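Rental kitchen: fridge against the wall, high power bill, and is the landlord's table allowed to stay next to it?

Asked by Chae-won Yook in Home and Renting
Viewed 3,661 times

Hello everyone. I moved to Brakport in autumn and this is my first rental in Australia, so please excuse me if the question is basic.

My flat is a one-bedroom unit on the ground floor. My last electricity bill was 116 dollars more than the bill before it, and I did not buy any new thing. I use the heater only in the evening, the hot water is gas, and I dry my washing on the rack. My neighbour thinks it must be the fridge, which came with the unit.

The fridge stands beside the kitchen wall, and a white table is next to it. I eat there and also do my study there.
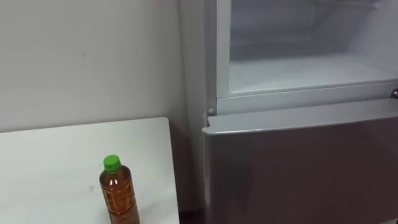 The agent, Coltska Property, told me that the fridge is "in working order" and they will not look at it unless it stops. I asked them by phone and then by email. In the email they wrote also that I should not move the furniture that is on the inventory list, and the table is on the list. So I am not sure if I can pull anything out to clean behind.

My questions are: how can I find out if the fridge really uses too much power? And is it my duty to clean the coils and the rubber seal, or is it the duty of the landlord? I do not want to lose my bond for touching something.

Thank you for your patience with my English.

3 answers

Answer by Emerson Conceição
Marked as most helpful

Hello Chae-won. I rented for nine years in three different towns, and I had almost the same problem, so I will try to explain it in the order that I did it.

First, look at the bill again before you blame the fridge. Find the number of days. My bill was for 53 days one time, and the one before it was for 33, and I was angry with the power company for a whole weekend for nothing. Look also if the reading is "actual" or "estimated". If it is estimated, you can usually send a photo of your meter and ask them to make it again.

Second, borrow a plug-in power meter. Many public libraries lend them in a home energy kit, free of charge, and you only need your library card. You put it between the power point and the fridge plug and leave it for at least two full days, better a week, because the fridge switches on and off and one hour of measuring says very little. Write down the kilowatt hours and multiply by the price on your bill. If you can't reach the power point without dragging the fridge, ask somebody strong to help, and protect the floor with an old towel. Vinyl tears very easily and this is the type of thing that agents do notice.

Third, the seal. Close the door on a strip of paper and pull it gently. Do it in several places, the top corners and the bottom corners too, on the side where it opens and on the hinge side. The paper should resist. Wash the rubber with warm water and a little dishwashing liquid, and dry it well in the folds. In my unit there was old jam in it from a tenant before me.

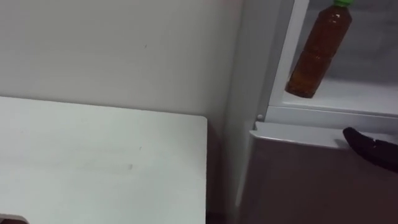
Table on the left, side of the fridge on the right.

About the space: a fridge needs some air around it, and how much depends on the model. The manual will tell you, and most manuals can be found online if you type the model number from the sticker inside the door. If the manual asks for more clearance than you have, send this page to the agent. It is much stronger than saying "I think it is too close".

About the table, I would not worry. "Do not move the furniture" normally means do not take it away or store it outside in the rain. Moving it for cleaning and putting it back is ordinary use. But write them a short email before, so you have it on paper, and keep your photos from the condition report in the same folder.

Cleaning of the seal and the inside is for the tenant. Repair, for example a new seal or a thermostat, is for the owner when the fridge is part of the lease. The coils are between the two, and I always asked.

Answer by Kekeli Gbeho

Agree with most of the above. I want to add the temperature, because many people set it too cold. Put a cheap thermometer in a glass of water on the middle shelf overnight. Three or four degrees is good for the fridge part, and minus 18 for the freezer. Mine was set to the maximum when I moved in, and after I changed the dial my daily use went down by nearly a third.

If there is thick ice in the freezer, defrost it, but please do not use a knife. I made a hole in my first one like this and paid for it.

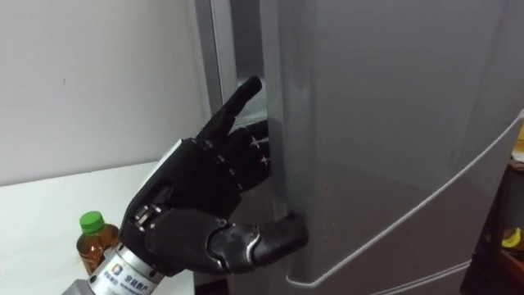 Door edge of the fridge, on the side where the table is.

Also you can check the door at night. Put a torch inside, turn off the kitchen light, and look for a line of light around the edge. It does not work so well if the rubber is thick, but it takes only one minute.

Answer by Cremilda Sales

just get a new fridge, they are not so expensive second hand. i got a Skesus for cheap at the markets and it is fine, a bit loud

Comment by Seul-gi Hyun: It is the landlord's fridge, she can't just replace it. And where would she put the old one?

Comment by Chae-won Yook, 31st May: Thank you very much to all. The bill was estimated! I sent the meter photo this morning. I will still borrow the kit from the library, there is a waiting list for it. The paper slides out at one bottom corner, so I wrote to the agent about this too.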